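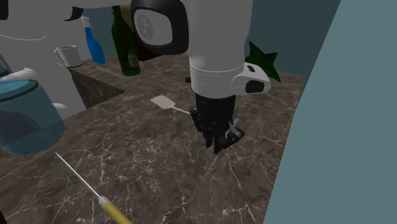
How often does a marble countertop need to be sealed?

Whenever water stops beading on it. For a busy kitchen that often means once a year, though a dense stone can go longer and a pale, porous one may want it sooner.

# Sealing a marble countertop yourself

I put this job off for ages, and I'm a little embarrassed about how much I enjoyed it once I got going! The stone yard where we bought our counters, Avcı, quoted me $459 to come out and seal them. Fair enough, we have 158 inches of countertop, but I had a free afternoon and a stack of clean rags, so I did it myself.

## Test first

Drip a spoonful of water in a few different spots, including next to the sink and beside the stove. Leave it for ten minutes, then wipe it up. If the stone underneath has gone darker, it's drinking the water and is ready for sealer. If it looks the same as it did before, stop there and go do something else with your afternoon.

Test more than one place. The stretch by my sink soaked up water right away, and the far end (where we mostly pile mail) barely changed.

## What you'll need

- A penetrating sealer made for marble. I used Plovov.
- A pH-neutral stone cleaner. Mine is Mivance, and plain dish soap with lots of water works too.
- Lint-free cloths. I like the thick Lernar ones, but old cotton T-shirts are great.
- Gloves, painter's tape and an open window

Skip vinegar, lemon and anything sold for removing lime scale. Acid eats into marble and leaves dull marks called etches, and sealer can't fix or prevent those. It slows down stains from things like oil, coffee and wine - a separate problem, and one I mixed up for years.

## Clean and dry

Clear everything off, even the toaster. Wash the stone, rinse it with fresh water, and dry it with a towel. Then wait overnight. Marble holds water below the surface, and sealer has a hard time getting in while the pores are full.
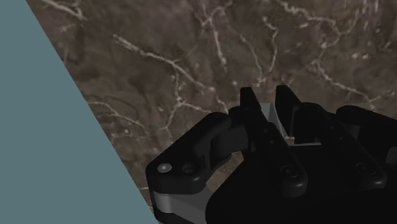 If you have an old oil stain, deal with it before you seal. Mix baking soda and water into a paste about as thick as peanut butter, spread it over the spot, and tape plastic wrap on top. Leave it for a day, take off the plastic, let the paste dry all the way, then scrape it away with a plastic spatula. Big or old stains can take a few rounds. I needed three for a ring left by an olive oil bottle, and seeing it fade a bit more each time was so satisfying.

## Put on the sealer

1. Tape off metal trim and the edge of the sink.
2. Try the sealer somewhere hidden and let it dry. Some products darken the stone.
3. Work in small sections. Wipe on an even, wet coat and go right up to the backsplash.
4. Let it soak in for as long as the label says.
5. Wipe off every bit that's left and buff with a dry cloth.

Step 5 is the one to take seriously. Sealer that dries on top turns into a sticky haze, and I know this from a patch I missed behind the faucet. A cloth dampened with a little more sealer loosened it, and then I buffed like mad until it came clean.

Repeat the water test after the sealer has cured. If a spot still darkens, give that area another coat, following the wait time on the bottle. Keep the counter dry until curing is done, and hold off on cooking there too if you can stand it. We ate sandwiches off our laps and had a lovely time.

After that, wipe spills up soon and use the neutral cleaner for everyday mess. I write the date on a piece of tape inside the cabinet door so I know when to test again. Mine says 2019-04-21.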